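Search this account
Enter keyword
Latest Top Media

Drerno Family Learning Center
Thread

1/ The Drerno Family Learning Center has completed its review of the play kitchen in the Tindall Room. This thread sets out the changes that families and group leaders will find when sessions resume in August.

2/ The play kitchen remains open to children aged 3 and over who are accompanied by an adult. Children under that age are welcome in the soft play corner next door, where larger items are provided.

3/ Play food is now kept in shallow trays on the lower shelf - the deep bins have been withdrawn. Parents told us that children emptied a whole bin onto the floor in order to find one item, and our own staff had observed the same.

4/ The trays are sorted by kind: fruit, vegetables, bread and baked goods, and everything else. Groups are asked to return items to the correct tray. Exact sorting by color or size is not required.

5/ Tables should be set with a small number of items at the start of each session. A plate, a colander and a few pieces of fruit are sufficient for two children to begin a game of washing, serving and sharing. Further items may be brought out on request.

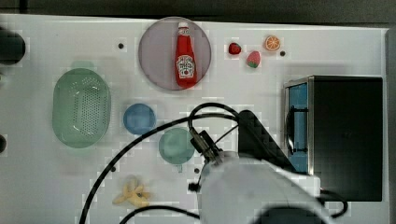 6/ Plates and bottles. Plates are to be laid flat on the table before anything is placed on them. Ketchup and other sauce bottles used in the play kitchen must be empty, rinsed and firmly capped. Families who wish to donate clean bottles may leave them at the front desk.

7/ Colanders. The plastic colanders are among the most requested items in the room. They are suitable for carrying play fruit from the shelf to the table and for pretend rinsing. Water is not used in the Tindall Room. Water play continues in the courtyard, weather permitting.

8/ Small pieces. Strawberries and fruit slices are easily lost under furniture. Group leaders are asked to check the floor and the lower shelf before leaving. Any piece that is cracked or has come apart should be handed to staff and must not be returned to the tray.

9/ Cleaning. Play food is washed in warm, soapy water at the close of each day and left on racks overnight. Items that have been in a child's mouth should be placed in the lidded tub by the door. Tables are wiped between sessions.

10/ Replacement items have been ordered from Fudmont, including 4 plates and a second set of vegetables. Delivery is expected before the end of the month. The bread tray will be nearly empty until then, and we ask for patience.

11/ Food from home may not be eaten in the play kitchen. Snack tables are available in the Colletano Hall, directly across the corridor. This rule also applies to private bookings and birthday parties.

12/ Groups wishing to reserve the room should contact the front desk in person or by telephone. Each booking is limited to 2 hours, including the time needed to put items away. A printed copy of these arrangements is posted inside the door.

Filed under: Early Years, Pretend Play, Center Notices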